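Fuel range on the old tourer, second attempt

The odometer passed 2,143 miles since the rebuild on the way out of Basden, so the rings can be treated as bedded in and the consumption figures should now mean something. My first set, taken in June last year, was spoiled by a weeping carburettor gasket.

Method as before: fill to the bottom of the filler neck on level ground, ride, refill to the same mark. The route was the coast road to Verkside and back over the moor, 222 miles with both panniers on. Finlay Laing rode behind on his twin and kept to the same speeds, more or less. 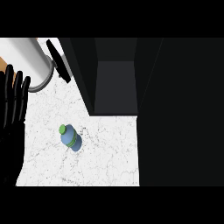
The moor section was the expensive one. A headwind held us in fourth for long stretches, and I went on to reserve 11 miles earlier than the first half had suggested. Finlay had no such trouble -- his tank is a good deal larger.

I have since dropped the main jet one size. The plugs were sooty on both cylinders, which points the same way. Cameron McIver thinks the needle is worn and has offered me a spare. I'll fit that separately, after another run on the same roads, or I won't know which change did what.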